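Magazine > Homes > Surfaces

We use cookies to remember your preferences and to see which stories get read. Accept all | Manage settings

I blame my nan's kitchen floor. It was terrazzo, proper poured stuff, and I spent whole summers lying on it with a lolly, hunting for chips shaped like animals. There was a rabbit by the fridge. I'd know him anywhere.

So when terrazzo came back I was first in the queue, and I've now looked at more speckled samples than is good for a marriage. My favourite so far is Plasar, a printed wallcovering from a little firm called Tarkberg. It comes in 23 colourways (I wanted them all!) and you can wipe it down with a damp cloth, which in our house is a daily event.

The real thing is another matter. I rang Diarmuid Ó Riain, who has been pouring and polishing floors for most of his working life, and asked what he'd charge for my hallway. The answer was £1,224, and that was him being nice. "You're paying for the grinding," he told me. "Anyone can tip stones in a bucket."
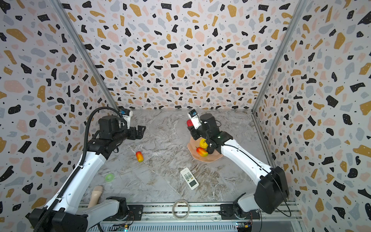 Terrazzo-style walls in mustard, black and pale pink, with a grey marble pattern on the tabletop.

Mixing is where people get nervous. Can you have marble and terrazzo in the same room? I say yes, go on, but let one of them be the loud one. A big chip in mustard and black wants a quiet neighbour, and soft grey veining will do nicely. Diarmuid disagrees - he'd have plain plaster and be done with it - but then his own bathroom is beige.

Do tape your samples up before you buy. I lived with mine for three weeks and went right off Brito, a green one I'd adored in the shop, which looked like pond water by teatime. Bumance, the pinky one, got better every evening. I've ordered enough for the downstairs loo, and there's already a chip by the light switch that could be a rabbit if you squint.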